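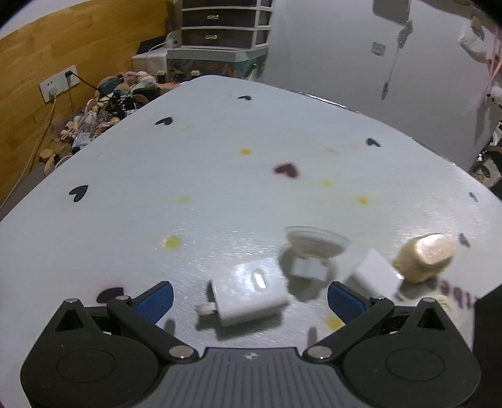
Ukus Tabletop Handling Set: Data Card and Fault Notice

Status

This card describes the Ukus Tabletop Handling Set, release 3, and the gripper fault that affects part of it. It replaces the card issued with release 2. Users who trained or evaluated on release 2 should read the section on the finger fault before making further use of their results.

Summary of the set

The set contains 505 episodes of small-object handling recorded with a hand-held, two-finger gripper in furnished homes. Operators worked at ordinary household tables, among them a white one printed with hearts and dots. The objects are everyday items such as chargers, small dishes and soft toys. Each episode consists of wrist-camera video, finger opening width, gripper pose and a short text label naming the task.

Recording was carried out by Kodikara under contract to the Gesville office. Files are distributed through the Zolell archive.

Description of the fault

In March, a reviewer checking finger-width values against video found episodes in which the recorded width stayed constant while the fingers were plainly closing. The fault was traced to the left finger linkage of one gripper, listed in the metadata as unit 14. A pivot screw had worked loose. Under light load the left finger lagged behind the right, and the encoder, which reads the drive side only, reported a position the fingertip had not reached.

The effect is largest on thin or smooth objects. On a charger with folded prongs, for example, the recorded width can indicate a firm grasp when only the right pad is in contact. Several episodes labeled "pick, success" end with the object slipping after the last labeled step.

A second problem followed from the first. Operators who noticed the weak grip squeezed the trigger harder, and the motor driver on unit 14 overheated during a Saturday session. The driver cut out as designed. One operator reported a hot housing and stopped work. No injury was recorded.

Affected data

All episodes recorded on unit 14 after its last passed inspection are treated as suspect, whether or not the fault can be seen in them. They carry the value `suspect` in the field `grip_status`. Episodes recorded on other units carry `ok`.

- Width values in suspect episodes have not been corrected.
- Pose and video streams are not known to be affected.
- Success labels in suspect episodes were reviewed by hand. The earlier label is kept in `label_r2`.
- 20 episodes were withdrawn entirely, as the video and width streams could not be aligned. They are not part of the 505.

Permitted use

Suspect episodes may be used for work on vision, pose estimation or fault detection. They should not be used to train or score any policy that takes finger width as an input or an output. Results published from release 2 that depend on finger width should be repeated on the `ok` subset.

Changes to recording practice

The pivot screws on every gripper are now checked before each session, and threadlocker is applied at service. Units are serviced after 700 grasp cycles. Operators are instructed to stop if one finger trails the other, if the grip feels weak, or if the housing becomes warm to the touch. A stopped unit is tagged and returned, and may not be adjusted on site.

A fingertip-side width check is being tested and is not included in this release.

Known gaps

The loosening of the screw cannot be dated exactly. Session notes for unit 14 are incomplete, and two pages of the service log are missing.

Reporting

Suspected errors should be sent to Sibel Bilgin, data steward, with the episode number and the release in use.

Contact: Data Steward, Gesville Office | © Ukus | Back to top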